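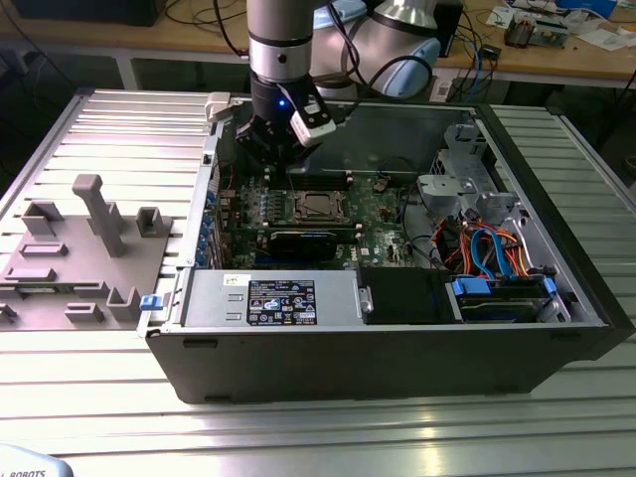 Success rate drops when the PC case is moved: policy or evaluation?
Asked by Maëlle Thibodeau

I am training an imitation policy for desktop PC disassembly, using 400 teleoperated demonstrations. The arm works from above into a tower lying on its side, with the grey plate carrying the T-shaped post to the left of it. With the case in its training position the policy completes 179 trials out of 200. Moved 3 cm along the table, it mostly reaches for the old position. Is this overfitting to the background, or is my evaluation too narrow to say?

2 answers

Genivaldo Siqueira
Probably both. If the case never moved during collection, the policy can ignore the wrist view and replay joint positions. Mask the fixed camera at test time and run the same trials. If the result hardly changes, it was not using that view. We saw this at Moodley and fixed it by re-placing the case before every demonstration, with the total unchanged.
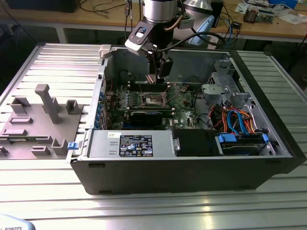
Gripper above the CPU socket area, retention lever raised.

Score each stage separately as well. Reaching the socket and working the lever fail for different reasons, and one overall figure hides that.

Mpho Chauke
More data. We went to 1000 and it got better. Can't remember if we moved the case.

Comment from Maëlle Thibodeau
Masking made almost no difference in the training position. Collecting again with the case shifted each time.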